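Giving up the second car

We sold the second car in November. I said I would write something once we had been through a winter without it, and a few people have asked, so I am finally getting to it.

For anyone new here, we live on the edge of Greton, up the hill from the old rail yard. My wife works at the hospital and her shifts start before the first bus, so she keeps the car. I work in an office downtown. That means I'm the one who had to figure out another way to get around, and most of what follows is about me and the number 4 bus.

The 4 runs every 30 minutes until the evening, when it drops to once an hour. The ride itself is fine. The problem is the walk at our end, which is 10 minutes down and a good bit longer coming back up with a bag. I bought better shoes the first month. I should have bought them before we sold the car. My old ones had no tread left and the sidewalk by the church never gets salted.

I tried biking to work in the fall and didn't keep it up. The road along the river has no shoulder for the last stretch before the bridge, and trucks use it to get to the warehouses. Somtochukwu Igwe, who sits across from me, rides it every day and says you get used to it. I didn't. I may try again when the path on the other side opens, but that date has moved twice.

Groceries took the most sorting out. We used to do one big trip and fill the trunk. Now we still do a big trip when my wife is off, but I also stop at the small market near the transfer point and carry home whatever we ran out of. I spend more there per item. I also throw out less, so I think it comes close to even. I haven't kept receipts and don't plan to.

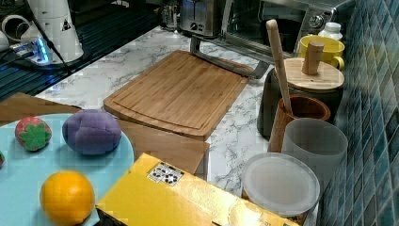

The other thing I didn't plan for was getting the kids places. School is walkable. Swimming is not, and neither is the dentist, and neither is any birthday party held at the trampoline place out past the highway. Jummai Adebisi lives two streets over and has a daughter in the same swim group, so we worked out a trade. She drives the girls there and back, and hers comes to us after school when Jummai works late. I felt awkward asking. She said yes before I finished the sentence.

We have paid for a ride four times, not counting the airport. One was my fault for reading the weekend schedule wrong. One was an ear infection at two in the morning while my wife was on shift. I would pay for that one again without thinking about it.

As for money, the car was costing us insurance, gas, the parking permit downtown and whatever broke. The last repair was the one that settled it. The shop wanted more for the transmission than we ended up getting for the whole car. My monthly pass is $55. Even with the rides and the shoes, we are well ahead.

I miss being able to leave when I want. If I stay late talking to someone, I have to keep an eye on the clock, and if I miss the last half-hour bus I'm standing there for a long time. The shelter at the transfer point has one working light. I've written to the city about it and got a form reply.

I read a lot more now. I got through the whole stack that had been next to the bed, and I have a library hold list for the first time since college.

We'll probably look at it again when my older one starts middle school, which is across town and starts earlier. For now we're leaving things as they are. The driveway has a basketball hoop in it.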